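Paying a supplier abroad - bank holding the transfer

Pinari
12/05/2026
I import kitchen fittings and sent 3000 euros to a supplier, Treden, 7 days ago. My bank says it's "under review". Can I cancel?

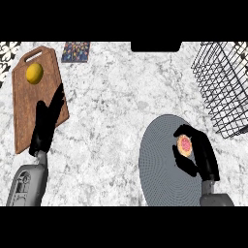
The goods won't ship until it's paid.

Nosero
Ask for a recall in writing, and send them the invoice too. Mine was released in 5 days once they had the customs code.
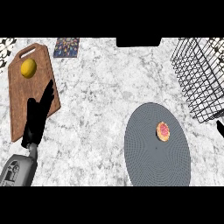
Check the fee first - I lost some 957 on exchange rates in December.

Awwad
Same bank here, useless. Change banks.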